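Pre-Season Inspection Checklist, Covered Storage to First Run
Eddale Bus Shed

Filed under: Workshop

Fill one of these in per vehicle. The comments after each item are from the last round, when 2993 came out of storage along with the Rothe coach and the Stivemik open-topper, and they have been left in so the next person can see what "OK" looked like before it wasn't. Mark each line Pass, Fix or Stop. Stop means the vehicle does not move under its own power, and that includes "just to the wash bay."

SECTION 1. BEFORE ANYONE TOUCHES THE STARTER

1.1 Wheels chocked, both sides of one axle
Result: Pass
Comment: Chocks were present. One of them was a fence post. It has been retired and a real chock bought.

1.2 Battery isolator off, terminals clean, clamps tight, hold-down fitted
Result: Fix
Comment: 2993's hold-down was on the shelf over the battery charger, with a tag reading "fit before moving." Now fitted. Tag kept for sentimental reasons.

1.3 Coolant level and strength
Result: Pass
Comment: Tested in October and tested again now. Strength fine on all three. Level a touch low on the Rothe, topped up with premixed, no puddle found underneath. Somebody had written "check again" on the header tank in chalk and we did, twice, a week apart. No change.

1.4 Engine oil, level and appearance
Result: Pass
Comment: Black, as diesel oil is. Looking for milky, gritty or smelling of fuel. If it is any of those, write Stop and put the dipstick back properly, please. The open-topper's was left lying on the wheel arch last year and went for a ride.

1.5 Belts and hoses
Result: Fix (Stivemik)
Comment: Fan belt cracked on the inside face. Looks perfect from the outside, so turn it over with your fingers. Heater hoses on 2993 are soft near the bulkhead and go on the list for next winter, where they will join the heater hoses from last winter.

1.6 Nests
Result: Fix (all)
Comment: Check the air intake, the heater boxes, the destination box and under the driver's seat. Two mouse nests, one of them made almost entirely from our own 2000 timetable leaflets. It was dry and very well built. Wear gloves and a mask, damp it down before lifting it out, and don't use the blower.

1.7 Fuel
Result: Pass
Comment: Drain a little from the bottom of the tank into a clear jar and look at it. Water sits underneath. Any black slime, change the filters before starting. All three clean. The jar is labeled FUEL on two sides and the lid. It lives in the pit store and not in the kitchen.

SECTION 2. UNDERNEATH

Pit work needs the pit lights on, the extractor on, and a second person in the building who knows you're down there. Saying "I'm going in the pit" to an empty parts counter doesn't count. If you jack anything, stands go in before you do. Air-suspended vehicles (the Rothe) get blocked between body and chassis every time, however quick the job is.

2.1 Brake linings and drums
Result: Pass
Comment: Lining thickness written on the card inside the cab locker. The rear offside on 2993 is thinner than its partner and has been for three seasons. It is being watched. If it gets any thinner it will have to be more than watched.

2.2 Slack adjusters and push rod travel
Result: Fix (2993)
Comment: Measure it. Do not kick the rod and say it feels right. Front left was over the limit on the chart and has been adjusted and remeasured. Figures on the card.

2.3 Air tanks drained
Result: Pass
Comment: Water from the first tank, nothing much from the others. Oil in the drained water means the compressor needs looking at. There was a faint sheen from the Stivemik, so it gets drained after every run until further notice. Stand to one side when you pull the cord. Several people have learned this separately.

2.4 Spring leaves, shackles, U-bolts
Result: Pass
Comment: Wire brush first, then look. Paint hides cracks and mud hides paint.

2.5 Steering joints and kingpins
Result: Pass, with a note
Comment: Small amount of play in the drag link on the open-topper, inside tolerance. Recheck at 1000 miles, which at its current rate of use will be in the time of our grandchildren, so also recheck before next spring.

2.6 Exhaust
Result: Fix (Rothe)
Comment: Hanger rubber perished, pipe resting on a crossmember. New hanger on. The rattle reported all last summer as "probably a window" has stopped.

2.7 Leaks, general
Result: Pass, more or less
Comment: Put clean cardboard down overnight and read it in the morning. A few drips in the usual places is accepted. A few drips in a new place is not, even if they are smaller than the old ones. Write the date on the cardboard or you will spend an hour arguing over whose stain it is. 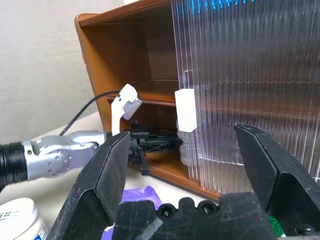
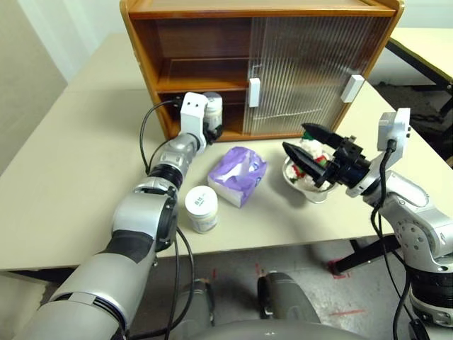
7 min read

SECTION 3. WHEELS AND TIRES

3.1 Tire age and condition
Result: Fix (2993)
Comment: Tread is never our problem. These things do so few miles that the tread will outlive the building. Read the date code on the sidewall, look for cracking, and look between the duals with a flashlight. One inner rear on 2993 was older than anybody had claimed. Replaced.

3.2 Pressures, cold, all positions
Result: Fix (all)
Comment: Every vehicle comes out of storage low. Inflate from a distance with the clip-on chuck. If a tire has been sitting seriously flat, it comes off and gets checked before any air goes near it. A gauge on the end of your boot is not a gauge.

3.3 Lug nuts
Result: Pass
Comment: Torque wrench, in sequence, and sign the card. Any wheel that has been off gets done again after its first run. The pointers on 2993's front wheels are a help here, provided they were lined up to begin with, and on the left side they hadn't been.

SECTION 4. ENGINE RUNNING

Shed doors open, both ends. The heat will leave and so will the fumes, and you only get to keep one of them.

4.1 Oil pressure comes up promptly
Result: Pass
Comment: Watch the gauge, not the crowd that gathers when something starts. Anything that isn't showing pressure within a few seconds gets shut down.

4.2 Air builds up, governor cuts out, warning device works
Result: Fix (Stivemik)
Comment: Built fine and cut out fine. Low air buzzer silent. Wire had come off. The buzzer is hideous and there is a suspicion that the wire was helped, so once more for the record: low air warning not working is a Stop.

4.3 Leakdown test, brakes applied and released
Result: Pass
Comment: Wheels chocked, engine off, time it with a watch. There is a slow hiss from the Rothe's door cylinder, which isn't on the brake circuit, and is now listed under doors so people will quit reporting it under brakes.

4.4 Parking brake holds
Result: Pass
Comment: Tested on the ramp with someone in the seat.

4.5 Lights, turn signals, brake lights, horn, wipers
Result: Fix (2993, Rothe)
Comment: Five bulbs between the two of them. The Rothe's wipers work at one speed, leisurely. It's allowed out in drizzle.

4.6 Cab heater and defroster
Result: Fix (2993)
Comment: The Indero unit blows, in the sense that you can hear it. Windshield took far too long to clear on a damp morning. Ducting had slipped off behind the dash and was warming the fuse panel. Refitted with a proper clamp.

SECTION 5. THE PASSENGER END

5.1 Emergency exits open from inside and outside
Result: Fix (Rothe)
Comment: Rear door stiff. Opened by a strong adult using both hands, which fails, as our passengers include people who are neither. Hinges freed and greased. Try it again on the morning of the run.

5.2 Fire extinguishers in date, charged, bracket releases
Result: Pass
Comment: Including the one upstairs on the open-topper, which lives out in the weather and should be brought in after each run. It wasn't, but it passed.

5.3 Grab rails, seat frames, stair treads
Result: Fix (Stivemik)
Comment: Pull every rail as if you were falling down the stairs. Third rail from the top turned in its socket. Tread edging on the bottom step lifting, now screwed down.

5.4 Bell
Result: Pass
Comment: Rings. Rings on its own going over the gate as well. Left alone by popular demand, drivers excepted.

SECTION 6. ROAD TEST

Driver plus one observer, no passengers, the short loop out past the grain store and back. Low-speed brake test in the yard first. Feel each hub on return with the back of your hand near it, not on it, and write down any that are hotter than the rest.

2993: Pass. Pulls very slightly left under braking. Adjusted, retested, straight.
Rothe: Pass. Quiet without its exhaust rattle. Several other rattles can now be heard.
Stivemik: Held for belt. Retest when fitted.

Completed cards go in the tray by the parts counter. The key doesn't go back on the hook until the card is in the tray.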